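Section 4: Teaching a garment task with the hand controller

Read section 3 first. The Hellex brochure says a new task can be taught "in an afternoon". At the Tunstall site we allowed two days for garments and used both of them.

Before you start

The arm copies what you do, including your bad habits. If you hesitate over every grasp, so will it. Prys Probert recorded 29 demonstrations before anyone noticed he was pausing before each close, and all 29 had to be thrown out.

CAUTION: Keep the stop button within reach of your free hand. The software stop on the Ovano screen is not a substitute, whatever the screen tells you.

4.1 Recording a demonstration

1. Switch the arm to Follow. The light on the controller goes steady.

2. Squeeze the trigger halfway and let go. If the fingers lag behind your hand, restart the link. Do not try to compensate.

3. Bring the gripper in slowly, with the fingers open, until the part you want to hold sits between the tips.

4. Close on it and wait for the tone. The tone means the motor has stopped. It does not mean you have a good grip.

5. Check the wrist view before you move off. Look for the item between the tips, and look at what the fabric is hanging near. 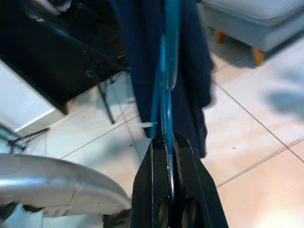 Can I teach the grasp with the arm parked and fill in the travel later?

You can, but the results have been poor. The learned motion tends to jerk where the two recordings meet, so record the grasp and the travel in a single pass.

6. Move at the speed you want back. The "smart retiming" option claims to speed up slow recordings. We have left it off since March.

7. Set the item down, open the fingers fully, and back away before you press Save. Saving with the fingers closed ends the recording mid-task.

NOTE: Dark cloth hides its own edges in the wrist view. Go by the part you are gripping, and give hanging fabric more clearance than you think it needs around furniture legs and cables.

4.2 How many to record

The default is 14. That may do for a rigid box on a bench. For clothing, Yi-an Myung's advice is to keep going until you have covered every starting position you expect to meet, then hold some back for testing — and not to trust the confidence score, which rates the model against its own training data.

CAUTION: Delete failed demonstrations at once. The Hosura import tool does not separate good from bad and will train on whatever is in the folder.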